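Clearing off the gray cabinet

10 May 2001

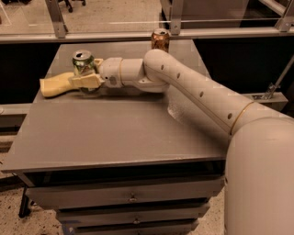 The gray cabinet, with the green can and the copper-brown one behind it.

I have been meaning to write about this cabinet since April, when I finally decided to do something about it. It is a plain boxy thing painted a flat medium gray, and the top works as a table. For most of the time I've had it, the top has worked as a place to leave drinks.

Wekesa Kirui sold it to me for 27 dollars. He was moving to a smaller apartment and had no wall for it. We carried it up the stairs with the drawers taped shut, and one of them came open on the landing anyway. He said the color was on it when he got it and he never liked it enough to repaint or disliked it enough to either. I feel the same.

The trouble with a flat metal top is that it shows rings. A cold can sweats, the water sits under it, and if you leave it overnight you get a mark with a faint edge. Dish soap takes off a fresh one. For the older ones I used baking soda and water made into a paste, left it a few minutes, and rubbed with an old T-shirt. Don't use the green side of a kitchen sponge. I tried that in one spot near the front corner and it dulled the paint.

Morenike Nwankwo gave me a set of cork coasters from Jullar, which I liked, but they stuck to the bottoms of the cans and went wandering around the apartment. I have two left. After that I tried a rubber mat from Bovico. It stopped the rings, but it smelled like a tire and I took it off again after 8 days.

So the rule now is that a can gets finished and goes to the kitchen. I rinse it, let it drain upside down in the sink, and put it in the paper bag under the counter. When the bag is full I walk it over to the grocery and feed the machine. The last trip was 105 cans, mostly mine and some from the neighbors downstairs, and the slip went toward coffee and a loaf of bread.

Inside the cabinet I keep extension cords, the iron, and a box of light bulbs. I'd like to put a second shelf in. The existing one sits on little metal clips, and the hardware store had clips that looked the same but were too loose in the holes. Wekesa thinks he may still have a bag of the originals in a drawer somewhere. If he finds them I'll cut a board to fit and paint it whatever gray I can get.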